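Shirts, Episodes and a Lot of Tea: Pictures from the Folding Table

Posted 1 Mar 2026 in Lab Gallery

I've been meaning to put a gallery page up since January, and Rosalie Reisinger has now asked me three times where it is, so here we go! If you've wandered in from somewhere else: we spend our days steering a robot arm through household jobs by hand, recording every go, and handing the recordings to a model that learns to copy us. One go is an episode. The job for this round was folding t-shirts, and the target was 3000 episodes.

That number sounded fine in the planning meeting. It sounded a good deal less fine when I was on my ninth shirt of the morning and my wrists were complaining. Benedikt Gisler and I did most of the driving, Mariama Aidoo checked the recordings and threw out the bad ones (490 of them, and she can tell you what was wrong with each), and Kedir Workneh kept the arm running.

What counts as bad? Mostly dithering. If I hover over a sleeve for ages wondering where to grab, the model learns to hover too, and we've had a version that did exactly that, swaying over the cloth like someone choosing a sandwich. A fumble is fine as long as you carry on and fix it. Mariama would like more of those, please, because a model that has only ever seen tidy folds has no idea what to do with an untidy one. So part of every session now goes on shirts we've scrunched up on purpose, which is my favourite part by miles.

The other thing we argued over was how to start each episode. Fabian Wyss wanted every shirt laid out in the same spot with the collar pointing the same way. I wanted to chuck them down any old how. We ended up with a mix: 85 episodes per shirt, some neat, some chucked, and the person driving doesn't get to choose which. I still think mine is the better way, but his gave us a first model that could at least find a hem, so fair enough.

Colours matter more than I'd expected, too. Dark shirts were easy from day one. Pale ones are a pain, and I've grown to dread a pale shirt on a pale table, where you end up hunting for the edge by its shadow. Kedir suggested swapping the tabletop for something darker and was voted down, on the grounds that people at home have all sorts of tables. (He has not let it go.)

On to the wrist view, which is what I stare at while driving. It takes some getting used to, as the whole world swings about whenever you turn your hand, but for close work on cloth I wouldn't be without it.

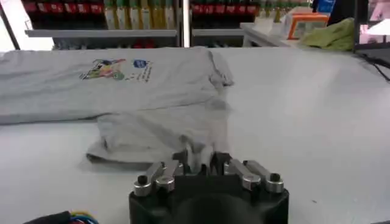 Got a pinch! Grey tee with the lower part doubled over, and a twist of fabric coming up between the fingertips.

Pinches are where I lose most of my episodes, by the way. Too shallow and the cloth slides out, too deep and you pick up both layers when you only wanted the top one. Benedikt does a sort of little nibble first and then commits. I've tried to copy it and I can't, so the model will have to learn that one from him.

Next up is towels, then pillowcases if we're feeling brave. Rosalie wants the towel list by the end of the month and I haven't started it. If you've got old t-shirts with big daft prints on the front, bring them in, we've worn ours thin.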